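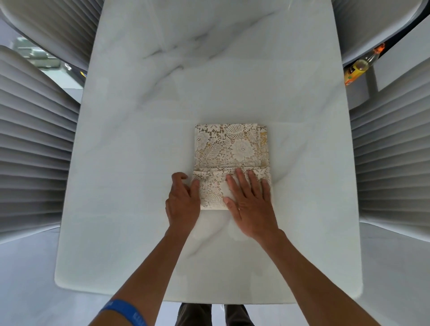

Folding a lace napkin on a marble table top.

The Tovham setting-up dispute

We use cookies to remember your preferences. Accept | Manage settings

The Tovham setting-up dispute was a disagreement between the catering firm Mabaso and its banqueting staff over whether a person laying tables before a shift was at work. The staff held that they were. The firm held that they were "in attendance", a state it never fully defined. The dispute began in July with a change to the rota and ended on 31/10/2021, when the two sides signed an agreement in the canteen of the firm's Clestevbridge depot.

Background

Mabaso supplied waiting and kitchen staff to hotels, conference halls and one racecourse. Its largest contract was with the Farurora, a conference hotel in Tovham with four dining rooms and a strong view of itself. Under the staff handbook, pay started "when service commences". For many years supervisors had read this generously and signed people in from the moment they arrived.

A new rota system removed the supervisors' discretion by removing the box in which they had exercised it. Staff were still expected 35 minutes before the doors opened, to lay cutlery, fold napkins and polish glasses, but the clock now began with the first guest. When the first guest was late, so was the clock. At one awards dinner the guests were held up in the bar by a speech, and the waiting staff are said to have worked the longest unpaid stretch of the dispute while listening to a man praise efficiency.

The claim

The staff branch lodged a claim for all setting-up time to be paid at the normal hourly rate and backdated to the start of the new rota. The claim was drafted by the branch secretary, Ctibor Kollár, and ran to a page and a half. Mabaso's reply ran to 11 pages, two of them blank.

The firm's negotiator was Svetozár Kollár, who was no relation. Both men said so at the first meeting and it was entered in the minutes, where it remains the only item recorded as agreed that day. Later minutes refer to them as "CK" and "SK", although in several places the typist plainly lost track, and there is a passage in which the employer appears to call for a strike.

First offer and ballot

Mabaso first offered a flat "readiness payment" for each shift, worth rather less than the time it was meant to cover and payable only where the host venue confirmed in writing that the room had been ready. The Farurora declined to confirm anything in writing. The branch recommended rejection.

Of 1,897 staff entitled to take part in the consultative ballot, 1,753 returned a paper. The offer was rejected by a wide margin. A small number of papers were set aside as spoilt, most of them for language.

Working to the handbook

The branch stopped short of a strike. It asked members to follow the handbook exactly, which meant arriving on time, standing in the dining room and starting work when service commenced. Guests at several functions were therefore shown to bare tables, and had cutlery laid around them as they sat down. A firm of surveyors reportedly enjoyed this and asked whether it could be arranged again the following year.

The hotel did not enjoy it. Its managers laid the tables themselves for two evenings, then wrote to Mabaso asking how long the task was supposed to take. The letter was later quoted by the branch at every opportunity.

Settlement

The final agreement paid setting-up time in full from the moment of signing in, with clearing-up time treated in the same way. Back pay was granted for the whole period, less the shifts worked to the handbook, a deduction the branch described as fair and its members described otherwise. The phrase "in attendance" was struck out of the handbook. It survived on page six, where it had been missed, and was removed at the next reprint.

Aftermath

Over 105 claims for corrected back pay were lodged in the following months, chiefly because the new rota system had no box for it. Ctibor Kollár stood down as branch secretary once they were cleared. Svetozár Kollár moved to Mabaso's contracts side, and for some time went on receiving the other man's post.

See also: Consultative ballot; Rest breaks; Work-to-rule

Share this article: 35 shares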